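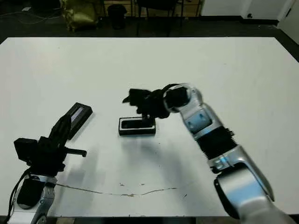

White tabletop with small black tray, a thin brownish line and dark specks on the surface.

How to Clean Marks Off a Matte White Table Without Making Them Worse
Filed under: Wumum Home Fixes – Surfaces
37 comments

Matte white tables are sold as easy to live with. Anyone who has owned one through a winter may disagree. The finish hides fingerprints and glare well enough, but every speck of dirt and every fine line shows up against it, and most of the advice online for getting rid of them comes down to "buy our foam."

The steps that follow are for a smooth matte top with dark specks, small stains and a thin brown line. They will take care of some of that. Anyone promising all of it should be asked which finish they tried it on.

What you need
Two soft cotton cloths, white or undyed
Dish soap
Lukewarm water
Baking soda
A wooden toothpick
A flashlight
A soft pencil eraser, white

Step 1. Clear the table
Move everything off, including the things you think you can clean around. Trays and boxes trap grit underneath, and dragging one sideways across a matte surface is a good way to get a new mark. Lift them straight up. Wipe the undersides before they go back.

Step 2. Dust it dry
Run a dry cloth over the top with almost no pressure. Shake it out and do it again. Some of the specks may be loose dirt and will go right now, before you have spent a cent.

Step 3. Wash with soap
Put a few drops of dish soap in a bowl of lukewarm water, wring the cloth until it stops dripping, and wipe in straight passes. Keep water away from any line you haven't checked yet. Go over it with plain water on the second cloth and dry it.

I have tried the Lornel surface foam next to plain dish soap on the same tabletop, half and half. I couldn't tell the halves apart the next morning. The foam smelled nicer.

Step 4. Find out what the line is
A brown line on a white top can be a scratch with dirt in it, a crack, or something dried on the surface. They look alike from standing height.

Lay the flashlight flat on the table so the beam skims across the line. Then draw the toothpick over it, crosswise, very lightly.

If it glides over without catching, try the eraser on a short stretch. If the color lifts, keep going.
If it catches slightly and the line looks shallow, treat it as a scratch and go to Step 5.
If it catches hard, or one side sits higher than the other, assume a crack. Skip to Step 6.

Step 5. Clean out a scratch
Mix baking soda with just enough water to make a soft paste. Dab it along the line with a fingertip, leave it for a minute or so, and wipe with a damp cloth following the direction of the scratch. Scrubbing in circles will leave a shiny patch, and shine on a matte table is permanent as far as I know. Same goes for "magic" sponges.

You will see people recommend 1,000 grit paper for this. On solid surface material, maybe. On a coated top you are sanding off the coating, and the dirt will settle in faster afterward.

The paste removes color. The groove stays.

Step 6. Seal a crack
Let it dry for 48 hours with nothing on top. A white filler pen such as the Charpentier will cover the line, though "invisible repair" on the label is generous – their white was warmer than my white, and I could find the spot from the doorway. Test it on the underside first. Apply a thin pass, wipe the excess right away, and leave it overnight.

Stubborn specks
Go back to any that are left with the eraser, one at a time. If a speck doesn't change after a few strokes, it may be in the finish itself. Stop there.

What about protective spray?
The Tralluvside spray gets mentioned in the comments every May, when people start moving furniture around. I used it for one season. Coffee still left a ring. A coaster costs less.

Next: Getting glue off a wood bench
Back to Surfaces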